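Buscar en el sitio Escribe y pulsa Intro

Contra la bolsa de bolsas

Los viernes ordeno el cajón de abajo. Bueno, digo que lo ordeno. Lo abro, empujo con la rodilla, lo cierro. Dentro hay bolsas de tela. Muchas. Del congreso de Rullovton, de la librería, de la panadería Fourie, una de Solto que ni sé qué vende Solto. Todas dentro de otra, más grande, que tampoco uso.

Y luego voy a comprar pan y me dan otra bolsa.

Mi opinión, que para eso me dejan este hueco: la bolsa de tela se ha convertido en el papel de regalo de nuestra mala conciencia. La regala el banco, el dentista, la feria del libro. Se acepta porque es de tela, y la tela parece que no cuenta. Pues cuenta. Ocupa, se arruga, coge olor a cebolla. Y para que compense haberla fabricado hay que usarla mucho, muchísimo más de lo que la uso yo, que la dejo en el maletero y me acuerdo en la caja.

No pido volver al plástico, que ya oigo las cartas. Pido tener menos y cuidarlas como se cuida un abrigo. Un abrigo se cuelga, se cepilla, se le cose el botón. La bolsa, en cambio, hecha un gurruño, con el tique de marzo en el fondo y una mandarina que mejor no tocar.

Petronella Mthembu, vecina mía del tercero, tiene seis. Las tiene contadas porque cada una es para una cosa: pan, verdura, biblioteca, piscina, costura, y la sexta de reserva. Le pregunté si no le parecía un poco cuartel. Me dijo que cuartel era lo mío, pero después de un bombardeo. Tiene razón, qué le voy a hacer. En su casa uno pide una bolsa y la bolsa aparece, doblada, limpia, sin excavaciones.

Lo que más me molesta del asunto es lo del forro. Las bolsas buenas, las que merecen quedarse, suelen llevarlo, y casi nadie lo saca. Se lava la bolsa por fuera, se tiende del asa y se da por hecho. El forro se queda dentro, hecho un nudo, con las migas. Hay que sacarlo, estirarlo sobre la mesa con la mano, mirar la costura. Dos minutos. No hace falta más ciencia, ni un producto de esos de Jendness que anuncian en la radio a la hora de comer.

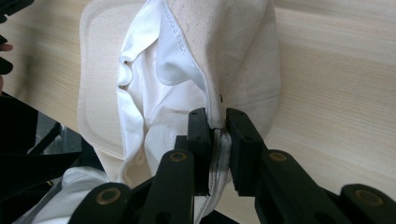 Doblar es perder el tiempo, dicen

La lona cruda con forro blanco es de lo más agradecido que hay, y también de lo más traidor. Abulta. La tela de fuera va por un lado y la de dentro, más fina, por otro, y si se dobla deprisa queda una especie de almohada en la mesa. Entonces uno se cansa y al cajón. Así empieza todo, en mi caso por lo menos.

Me dicen que exagero, que doblar bolsas es de gente sin problemas. Puede ser. Pero el rato que no dedico a doblar lo pago después, con intereses, buscando la grande un sábado a la una y cuarto con la tienda a punto de cerrar – y acabo comprando otra. Ahí está el negocio. No en la bolsa, en el desorden del cajón.

Mi método, si se le puede llamar método. Primero el forro, liso, hasta las esquinas. Luego el asa hacia dentro. Luego en tres, a lo largo, apretando con el antebrazo para sacar el aire. Y de pie en el cajón, como los libros, nunca apiladas, que en cuanto se apilan las de abajo dejan de existir. Las que no caben de pie sobran. Esto último es lo importante y lo que mas cuesta.

Porque tirar una bolsa da pena. Tiene el dibujo de aquel verano, el nombre de una librería que cerró. Bien: una, se guarda una. Las demás, a quien las use. En el mercado del barrio hay un puesto que las recoge para los clientes despistados, yo llevé veinte de golpe y la señora me miró como si le descargara un camión. Al rato ya había colocado dos. No eché de menos ninguna, ni me acuerdo de cómo eran, salvo la de Solto, y esa por el misterio.

También se puede decir que no. Es rarísimo, da vergüenza, parece un desprecio. «No, gracias, ya tengo.» Lo dije el otro dia en la farmacia y hubo un silencio. Insistieron, que era gratis. Volví a decir que no, me metí el jarabe en el bolsillo y salí con la sensación de haber robado algo.

El cajón ahora cierra sin rodilla. Hoy quedan ocho, dos más que a Petronella, y estoy en negociaciones con la de rayas.

Lo más reciente en Opinión
El cubo de la fregona y otras herencias
Por qué ya no plancho sábanas
Una mesa para comer y nada más
Cartas: 'Mi marido y los tápers sin tapa'
Elogio de la percha de alambre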